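Table tennis belongs in the office break room, and Fakbridge was wrong to vote ours out in June. The complaint was noise. I sat 88 feet from the table for two years and heard the copier more.

People say they would use a couch. We had a couch. It collected coats.

A game takes ten minutes and needs a table and a ball. I met Aarti Rajput from billing that way, after a year of nodding at her in the hall.

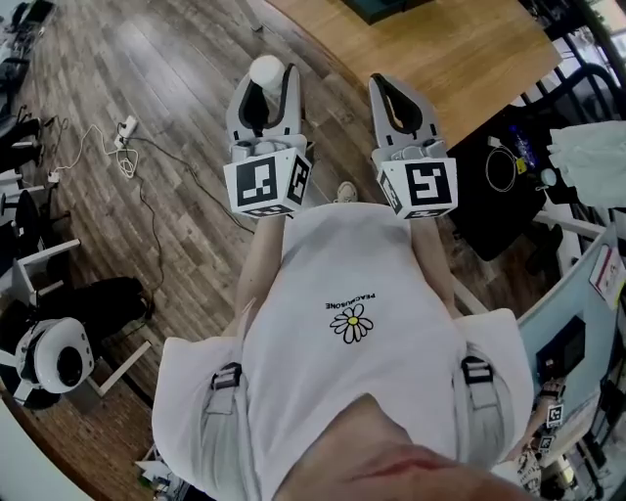

Put the table back and set hours for it. Noon to two would be enough.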